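Teaching a bedroom task: by hand or remote?

raline_50
04/08/2023
We're recording jacket pickups off the bed, all by remote control. We have 336 runs. Sleeves are the hard part - the gripper pushes down and the operator can't feel the cloth.
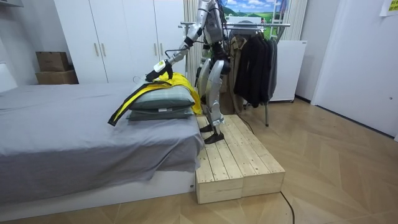 Would guiding the arm by hand give cleaner runs?

Flesevel
Yes. I switched in November and wouldn't go back.

tahiri7
Disagree. Your hands end up in the camera view. Stay remote, slow down near the fabric.

raline_50
Slower I can try.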